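小さな展示ブースの設営と手入れについて

学校行事や地域の催しで用いる小型ブースは、布と文字飾りの扱いによって仕上がりが大きく変わります。以下に、ズムラ生活用品室が利用者の皆様にご案内している要点をまとめました。

背景布の取り付け
黒い布は折りじわが目立ちます。使用前日に裏面から低温でアイロンをかけ、筒状に巻いて搬入してください。上部の横棒にはクリップで留めます。間隔は23センチ以内を目安とし、両端から先に固定すると布が傾きません。側面の布は、ひだを残して垂らしても差し支えありません。

切り抜き文字
大きな文字は、床に並べて配置を確認してから貼ります。布面には粘着テープが付きにくいため、裏に面ファスナーを縫い付けるか、細い安全ピンを用います。文字に白い縁を付けると、黒地でも輪郭がはっきりします。

ステッカーを貼る板
淡色の板は、乾いた布でほこりを拭き取ってから使用します。白黒の小さな絵柄は、互いに間をあけて散らすと見やすくなります。剥がす際は端からゆっくりと引き、残った糊は中性洗剤を12倍に薄めた液で拭いてください。

机上の本
木の天板に本を置く場合は、表紙を上にして少数を重ねます。水滴や飲み物の跡は、本を置く前に必ず拭き取ってください。

撤収後、布は十分に陰干しし、文字は薄紙を挟んで平らな箱に収めます。10月以降の催しで再度使用される場合は、クリップのばねの緩みも併せてご点検ください。 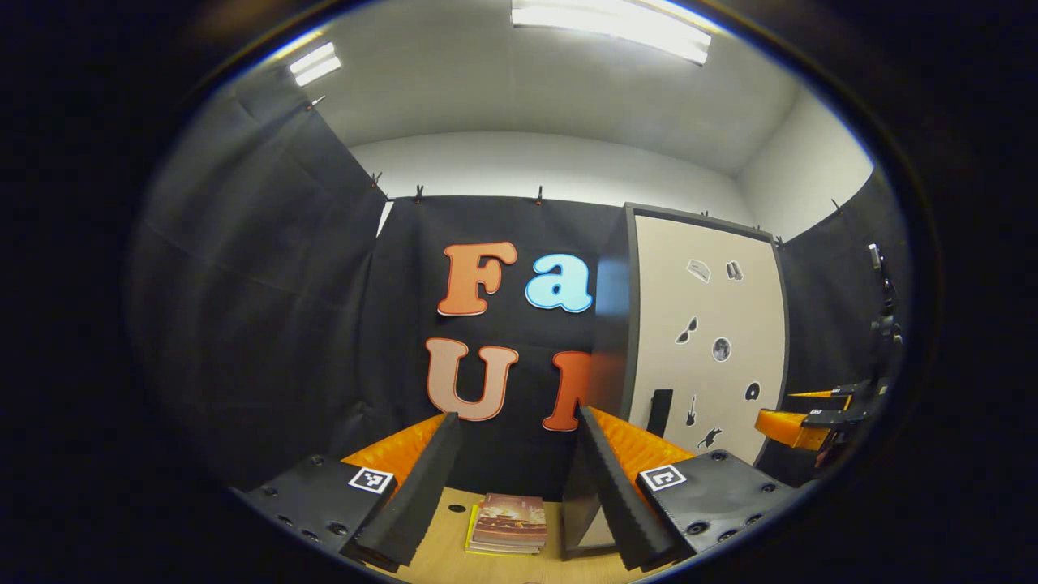
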